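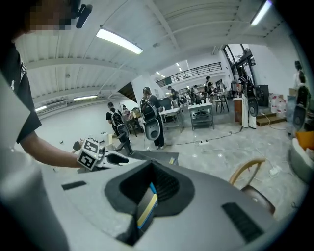 Olleck's sales rep wanted me to know, before I had even found the zipper on the case, that nobody returns the Pace. I asked how many they had sold. The line went a little quiet, and then we talked about shipping.

I have been putting off this review since May, mostly because I kept changing my mind. The Pace is a hand-held gripper kit: you squeeze, the fingers close, and the thing records what your hand was up to so a robot arm can learn the job later. Olleck rents it as a bundle, with a pair of grippers, a backpack to carry the battery and the computer, and a seat on their upload service, which is called Genent for reasons I was not able to learn. You pay by the month. There is a cheaper plan, but it comes with one gripper, and if you have ever tried to fold a towel with one hand you already know how I feel about the cheaper plan.

Setup took me most of a morning. The printed guide is five pages long and assumes you have read some other guide. Charging is easy. Pairing the grippers with the backpack is easy the second time. The first time, the left one kept announcing that it was the right one, and I spent a while arguing with it before I found the tiny switch under the battery door. Dravside makes a competing kit that skips this step by painting one of them red. I mention it in case Olleck is reading.

Once it's running, though, I like it. The squeeze is light and the fingers follow you without any lag I could feel. Picking up a mug felt normal after ten tries or so. Picking up a sock felt normal right away, which says something about my life. Small flat things are where it gets rude. Coins, envelopes, a single sheet of paper – forget it. I got a playing card off a table once and would like that noted somewhere.

The backpack is fine for an hour. After that your shoulders start sending letters. The straps are wide enough, but the chest clip sits high and there's no good way to lower it. I ended up taking breaks every half hour and getting a lot of coffee.

I recorded 375 takes with it. Genent kept 254 and threw the rest back at me, mostly with the note "tracking lost," which is the note you get when you wave the gripper around too fast or stick it deep inside a cabinet. Fair enough on the cabinet. I do think the service could tell you at the time, with a beep or something, and not the next morning in an email with a frowning face in it. Dravside's kit beeps. It beeps at everything, including success, so there may be a middle ground here.

Support was better than I expected. I wrote in twice. The first answer came in 2 hours and fixed my problem. The second came the next day and fixed my first problem again.

Would I rent it again? Probably, with both grippers, for a short job with big, friendly objects. I would skip the hard case, which costs extra and doesn't fit the backpack. My kit goes back at the end of the month, so I may have a chance to become a statistic for that rep. I still have to find the left charger.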